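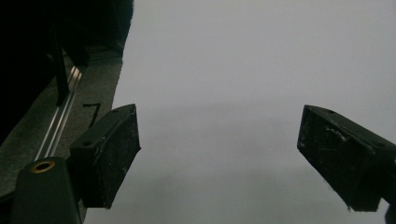
Pale and smooth, the way I like a work surface.

In Praise of the Whisk on a Hook
By Thérèse Perron
Tuesday, January 12, 2021

I have been cooking in one kitchen or another for most of my life, and I have come around to an opinion that my sister finds very silly, so I will set it down properly and let you decide. I think the utensil drawer is a mistake. I don't mean the drawer with the forks and spoons, which I love and would defend to anyone. I mean the other one, the deep one, where the ladle lies on top of the masher and the masher has somehow got its foot through the whisk, and you have to rattle the whole business back and forth before it will open far enough to let your hand in.

A whisk suffers most in there. It is mostly air, after all, a little cage of wire, and anything heavier will push it out of shape. My old one came from Gauthier, the housewares shop in Brurden, and it spent two years under a rolling pin. By the end it had a decided lean to it (I used it anyway, I'm stubborn that way, but the cream took forever). 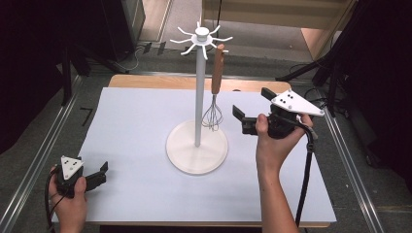 One whisk, hung by itself on a white utensil stand.

So I am for hanging. A stand with a pole, a good flat base and a ring of hooks at the top takes up about as much counter as a dinner plate, and everything on it can be seen from across the room. You reach, you take, you put it back without looking. I like a wooden handle on a hanging whisk too, partly for how it feels and partly, I admit, for the color against all that white.

The usual complaint is dust, and I've heard it from my sister many times over. Well, yes, things left out get dusty. They also get used! A whisk that comes down twice a week for pancakes and gravy is being washed twice a week, and I'd like to hear when anybody last washed the bottom of that drawer.

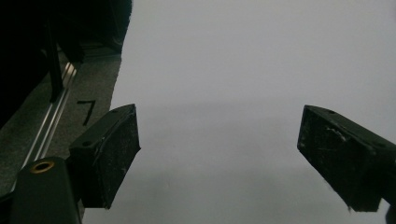
Leave some hooks bare

My one firm rule, if I'm allowed one, is that you shouldn't fill the stand. People buy a thing with hooks and feel they owe it an object for every hook, and then the slotted spoon clanks against the spatula and you are back in the drawer again, only standing up. Hang what you use. Let the rest go in a box in the pantry until March and see what you go looking for. I tried it with seven tools and went looking for two.

The same goes for what the stand sits on. I'd keep a good stretch of plain surface next to it and be rather fierce about mail and keys landing there.
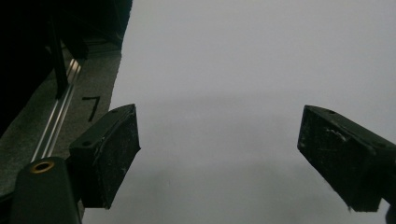

Marlene Li writes that she agrees about the drawer but would never give up counter space for a stand, and that a rail screwed to the wall over her stove has served her perfectly well. She adds that her whisk hangs at the end nearest the window, where nothing can bump it. I have no wall over my stove, only a cupboard, but I'd take her rail over a drawer any morning of the week.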